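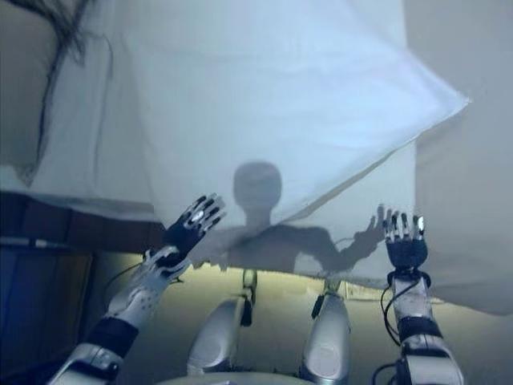 Both hands up at the sheet, with a shadow hand beside one of them. Open day at Otusitz, February 2021.

I have been meaning to write up the Otusitz open day ever since I got home from it, and of course I kept putting it off, so forgive me if this rambles a little (it's going to ramble a little). My sister-in-law had forwarded me the invitation with one line, "this seems like you," and she was right, as she usually is about these things.

Otusitz is in one of the old mill buildings in Sernmont, up the hill behind the train station, and if you have ever walked up that hill in February you'll know I arrived pink in the face and in need of a chair. They had coffee, bless them, and a plate of those hard almond cookies. There was a 3 dollar parking fee that I was very pleased not to pay, having come by train.

The first hour was the talk. I followed maybe half of it. The robot they were showing belongs to a project called Âu, and the part that stuck with me is that they're interested in cloth. Boxes and bottles keep their shape when you pick them up, the young woman explained, and a sheet never does. Anyone who has tried to fold a fitted sheet alone could have told them that! She said they'd made 800 short recordings with fabric over the winter and hoped to have 2,000 before they wrote anything up. I wrote both numbers on the back of my train ticket, which is how I can give them to you now.

Then came the demonstration, and I'm still thinking about it. You've got a robot in white shells with dark hands, a thin sheet that lets the light through, and a person on the far side who shows up only as a soft gray shadow – head, shoulders, one open hand. The robot has both arms raised toward the sheet with its fingers spread, and right beside one of its hands is the shadow's, spread the same way. I grew up doing shadow rabbits on the bedroom wall with my brothers, and I got a bit of a lump in my throat, I'll admit it.

A man near me asked how strong the hands were, and the answer was long and had a lot of torque in it. I asked whether the sheets ever tear. They do, and they buy more.

I stayed for the second showing too, and missed my train. Next month there's supposed to be something similar over at Celtmont, with a tour of the workshop, and I've already put my name down. If any of you want to come along, leave me a comment – there's a decent soup place by the station there.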